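Hanging and Storing Stemware

4. Slide each foot between two wires, bowl down. Let the glass hang freely.

5. Load both sides evenly. A rack filled on one side can tip.

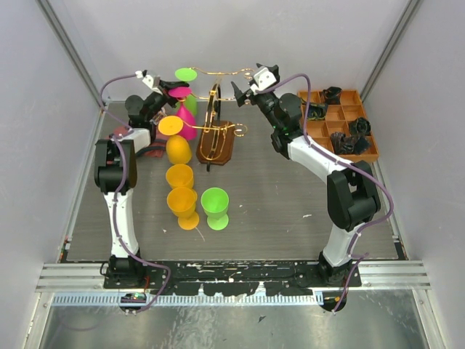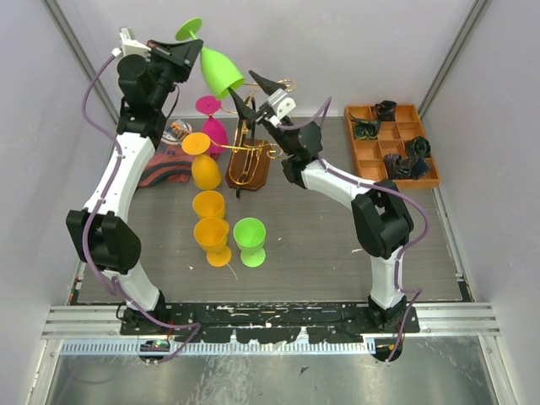
Fig. 2. Plastic goblets: on the rack (first view) and held with the bowl down (second view).

Note: Dry each foot with a soft cloth before hanging.

Caution: Do not move a loaded rack. Take the glasses off first.

6. Wipe the wires once a month.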